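4.2 What we bought, and what we wish we had priced first

I'll be upfront that I'm no procurement person, and this section grew out of a spreadsheet I started in March because I kept losing receipts. When people write up a humanoid project they give you the robot, the policy and the success rates, and then the money sort of vanishes between the lines. So I want to walk through ours, or at least the parts of it that changed what we were able to study (the full ledger is in Appendix C, with Njål Brekke's corrections, which were many).

The platform itself was the easy bit. We had one quote from Brimstead and one from Skomden, and they were close enough that we picked on lead time. What neither quote had was hands. Both firms price the body with a plain wrist flange and treat anything past the wrist as your problem, and we'd budgeted as if fingers came in the box! We ended up ordering the hands separately from Sukprasert, plus wrist adapters, plus spare cables, and the cables are the line I'd triple if I did it over. Cables catch on furniture. They get pulled when an arm swings wide. We burned through the whole cable budget for the year in 4 months and then had to raid travel.

Then there's the stuff the robot handles. I'd put down 200 dollars for household and shop props and felt pretty generous about it. Shopping baskets turned out to be cheap and very useful, mostly for their folding handles: the handles move, they can end up in different places every time, and the hand has to close on something thin. We also wanted baskets that matched, so that a worn one could be swapped out without changing the task, and that meant buying a whole stack from the same supplier at once. If you're planning a carry-and-place study, buy your baskets in one order. Ours came in two and the second batch had slightly different handles, so we lost a week re-recording.

Furniture was a funny one. Our first plan called for a proper test bench with a height-adjustable top, which would have cost us 1,000 dollars before shipping. Njål talked me out of it. His argument was that we were claiming to study ordinary rooms, and ordinary rooms have lounge chairs and round tables and carpet in them, so why pay extra to get rid of all that? We kept the room furniture and put the bench money into operator time. I think it was the best decision in the whole budget, though I'll admit it made the vision side harder. A pale, brightly lit tabletop is rough on exposure settings (Figure 7), and we spent a good while tuning for that before the depth readings were worth keeping.

Operator time is the number I most want other groups to see. We recorded 2,397 episodes for the Cernomville set, and somebody from the team was standing next to the robot for every one of them. That's the safety rule in our building, and I'd want it anyway. We had written the staffing line as if one person could run the robot and do their email. They can't. Plan on a second pair of eyes for every hour the arms are powered, and pay for it out of the equipment line if your funder lets you, because it scales with the machine and has very little to do with how many papers you want to write.

Two smaller things before I move on. Shipping insurance was quoted per crate and we forgot that the hands traveled in their own crate. And the service plan only made sense for us from the second year, so we skipped it for the first and kept the difference aside for repairs.

Figure 7. Basket handling at the round table, right hand on the handles, with a team member beside the robot. 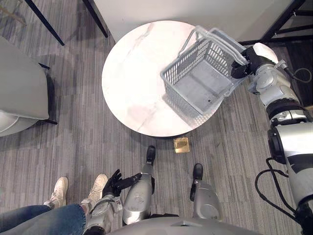
Should a small lab buy the hands together with the robot body?
Get both quotes at the same time, even if they come from different firms, and don't sign for the body until the wrist adapters are priced and someone has confirmed in writing that they fit.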